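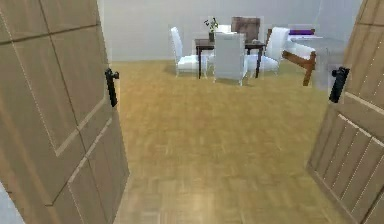 Figure 3. Entry to the dining area in the Skondirard simulated home, seen through the open double doors.

4.2 Clearing the table, and everything you have to do first

When I started writing this section I wanted it to be about grasping. That's what I'm trained in, and it's what reviewers usually ask me about. But once I sat down with the logs from Skondirard, our simulated home, I kept writing about doors, chairs and tabletops instead, so I've given in and let the section follow the logs.

The chore is easy to say out loud: go into the dining area, clear the table, put things where they belong. We split it into 8 subtasks, listed in the appendix, and a run counts as a success only if all 8 finish without a person stepping in. I know that's strict. We tried a softer score early on, where each subtask earned partial credit, and the numbers looked lovely and told us very little about whether you'd want the thing in your house. A helper that does most of the job and then parks itself in a doorway is a helper you have to go and rescue.

We compare two planners. Nureler is our own, and it decides on the whole sequence before the base moves. Luik picks one step at a time and looks again after each. Both get the same low-level controller and the same simulated sensors, so when one does worse I'm fairly comfortable blaming the planner (see 4.4 for the one case where I'm not).

Getting to the table took more of the time budget than I would have guessed. Dining chairs are tall, they sit close to the thing you want, and a base that's happy to roll down a hallway gets very timid near chair legs. Nureler likes to pick a single parking spot and reach for everything from there, and with a chair back in the way the arm path often comes out long and strange. Luik shuffles. It looks silly on playback, but it finishes more runs.

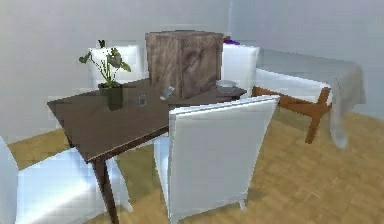 Then there's the question of order. A big crate on a table hides whatever is behind it, so it makes sense to move it early, but it's also the item most likely to sweep a glass onto the floor on its way out. People deal with this without thinking: you slide the small stuff over, then lift the big thing with both hands. Our planners have no real notion of making room. In 9 trial layouts, Nureler moved a small object purely to clear a path in only 2, and I suspect both of those were luck with the sampling. Luik did it in 3.

Clear objects remain a pain too. A drinking glass takes on the look of the wood underneath it, and our detector loses it whenever the base shifts a little. Plants are a different kind of trouble. The pot is easy enough to locate, but the leaves stick out past the box the planner draws around it, and a collision check that ignores leaves will happily plan straight through them. We ended up padding plant boxes by hand. I don't love that, and I'd be glad to hear from anyone with a cleaner fix.

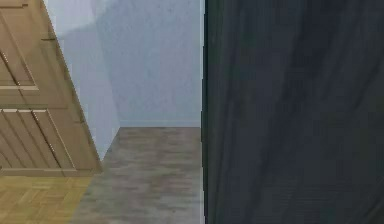
Doors I'd honestly hoped to skip. We leave handles and latches out of this paper, and in every run reported here the doors begin open. Even so, an open door swallows floor space and blocks the view at just the wrong moment — you come around it and have half a second of map where you wanted a whole room. A change in flooring makes it a bit worse, as the localizer we borrowed from the Flidalero project leans on floor texture and gets confused where one pattern gives way to another. Retraining it in September helped some. Turning the base more slowly near doorways helped more, at the cost of longer runs.

So can a machine clear the table yet? In our setup, sometimes, if you're patient and the glass is somewhere sensible. The full results by subtask are in the next section, along with the runs we threw out and why.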